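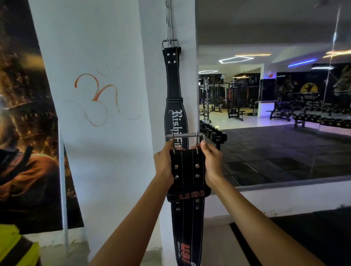

Bimla Rajput told me my first draft skipped the breaking-in part, so I've put it back!

Section 3: Fitting your belt

1. Breathe out, wrap it above your hips and buckle up snug.
2. Take a big belly breath (you should feel it push back). 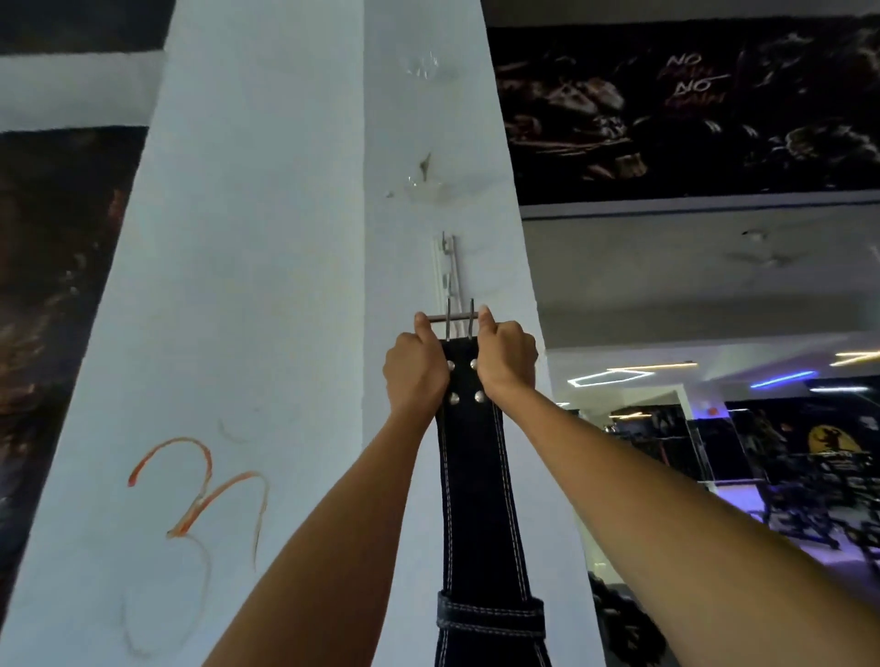
3. Too tight to breathe? Go one hole looser and try again.

Note: wear it for 20 minutes a day at first.

Caution: take it off between sets if you feel dizzy.
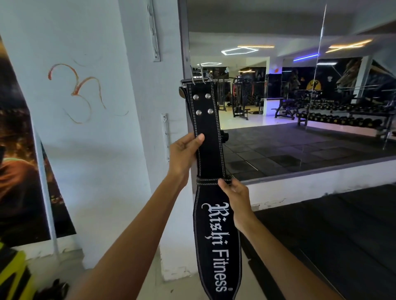

Black belt with a double-prong buckle.

Print | E-mail this page
Search this guide

Comments
Bollen: Step 3 fixed it for me, thanks
Gamier: does this go for lever belts too?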